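**Monday, November**

Second go at the Dunetti glue claim. Tamara Costache forwarded their data sheet again with "full strength in 25 minutes" underlined, as if underlining it settled the matter. I don't believe it and I said so. Full strength at what thickness, on what wood, in whose warm office?

Setup same as last time. Beech offcuts from the Cakosov pallet, planed this morning, lap joints, two clamps each. Half with Dunetti, half with our usual Huttunen white. Room at 18 when I started, which I suspect is colder than wherever they wrote the leaflet.

Pulled the first Dunetti joint at 25 minutes. It held until I leaned on it, then let go along the glue line with hardly any wood fibre on either face. That is a joint that has grabbed, and I wouldn't hang a shelf on it. The Huttunen at the same time was worse, but then Huttunen never promised otherwise.
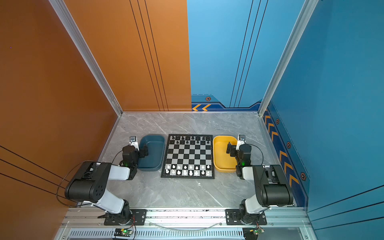
At 90 minutes things were closer. Dunetti broke at 238 on the spring gauge, mostly in the wood this time. Huttunen broke a bit under that, also mostly in the wood. Tamara reads this as a win for Dunetti. I read it as two glues doing the same job at different prices, and one reading each isn't worth arguing over.

Things I don't trust about my own numbers:

- the gauge sticks near the top of its travel and I had to tap it
- grain on the last few offcuts ran out badly - should have binned them
- I spread the Dunetti thicker than the Huttunen without meaning to, it comes out of the nozzle faster

Zalora want an answer on the drawer boxes and would like it to be the quick glue, because quick glue means fewer clamps. Fine, but the drawers will be pulled on for years and I'm not signing off on one afternoon's beech. Told them so by email, no reply yet.

Next: overnight set, both glues, same spread weighed out on the small scales. Also a damp set, wrapped in wet cloth, which the leaflet is very quiet about. Need more offcuts. Ask Tamara whether the Dunetti bottle was opened before it got to us, the cap seal was already broken.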